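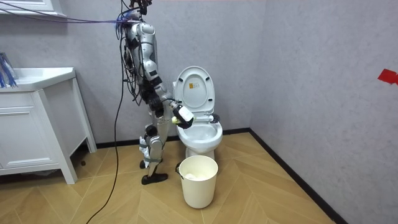 A humanoid robot holds a toilet brush over an open bowl in the bathroom test room at Lovau's service center in Pulberg.

LOVAU PUBLISHES SERVICE SCHEDULE FOR BATHROOM CLEANING ROBOTS

PULBERG, 11 November 2021 – Lovau today released the upkeep schedule it follows for its humanoid cleaning robot, along with the setup steps its technicians use before each work session. The schedule is free to all customers running the Zomenen control software.

It covers joints, gripper, feet and cabling. Gripper fingers are inspected every 448 hours of operation and replaced at 2000 hours. Arm actuators are greased at 1751 hours and swapped out at 3000.

Setup begins with the cables. Technicians run the main bundle in from above, check that any line on the floor lies clear of both feet, and then move each arm slowly through its full reach with the gripper empty. The brush is fitted last, and the grip is checked with the arm held out over the bowl.

"Most of our service calls used to be about cables and fingers," said Zaid Semaan, head of field service at Lovau. "A connector works loose at the shoulder, or a finger pad wears down and the brush handle turns in the grip. Both are easy to fix if you look for them on time."

Tape on the leg sections is checked at the same visit as the gripper and renewed where an edge has lifted. Foot soles are wiped down after every session.

Lovau has followed the schedule at its Machala site since August. Þröstur Frandsen, who runs the workshop there, said his team now keeps one spare gripper ready for each robot – a swap takes two people and a torque wrench.

Printed copies can be ordered from the Pulberg service desk.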